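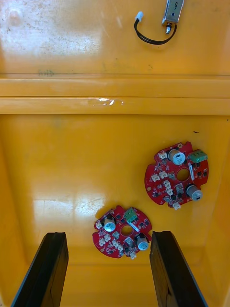
Two round red boards in a yellow-orange bin, as seen looking down into it.

Sundport Round Board Bins

A picture set of circuit boards lying in plastic bins. Kept by Ruoxi Wan and Máté Orbán. Questions to either of us, complaints to Máté.

What's in it

Over 3,000 pictures of red, roughly round boards with a hole in the middle, shot from above or nearly so. The boards are controller spares that Lolano stopped fitting and never got around to throwing out. We know them as "the donuts," and the label files call them that too. Renaming the class was proposed in September and would have broken every script we own, so donut it is.

Each picture comes with one label file of the same name. Labels are outlines, drawn by hand. The parts we outline are:

donut: the whole board, minus the center hole
can: a silver electrolytic capacitor
green_block: the green screw terminal
plug: a small white connector
hole: the center hole

The little black chips are not labeled. Pentti Keskinen labeled them on a single board, sent us the file along with a short note, and the matter was closed.

Folder layout

train/ is most of it
val/ has 400 pictures
test/ has 177 pictures
odd/ has 71 pictures, see below
labels/ mirrors the above

Please don't move things from odd/ into train/ because they "look fine." They were put there by someone who had looked at them longer than you have.

About the boards

The notched rim is part of the design and should be followed when outlining. Early labels cut straight across the notches. Tuulikki Heinonen redrew those, and any that still look like a cookie are ours to fix, so send the file name.

The center hole shows whatever is underneath. Usually that means bin floor, and a model will happily learn that a donut is a thing with yellow in the middle. If you plan to use these boards on any other surface, mask the hole or enjoy the results.

Plugs can hang off the bottom rim. Outline the plug in full, including the part that sticks out. The donut outline stops at the board's own edge. Teemu Ruotsalainen disagrees and has his own branch.

Cans are tall for their size, so from a low angle they lean across their neighbors. Label what you can see. Don't guess at the bit behind.

About the bins

Deep plastic, yellow-orange, with a floor that throws warm color onto everything in it. White plugs come out cream. We left the color alone after Ruoxi's corrected version made the boards look like ham.

What goes in odd/

Boards lying face down. Boards stacked so neatly that you can't tell where one ends. Anything with a part missing, plus a batch from Laaksonen that is the right shape and the wrong revision.

Known problems

Some val pictures are near twins of train pictures. Scores on val are therefore flattering. Use test.

The plug class is uneven. Whoever labeled the first batch had a generous idea of what counts as one plug when two sit side by side. Split them if you retrain.

Loose wires have no class. They are background, however hard they try.

The loader in tools/ was written for Ferix and sorts file names as text, so picture 10 comes before picture 2. It has always done this. Two other scripts now depend on it.

Changes

2020-03-18: notch outlines redrawn, hole class added, README stopped claiming the labels were finished.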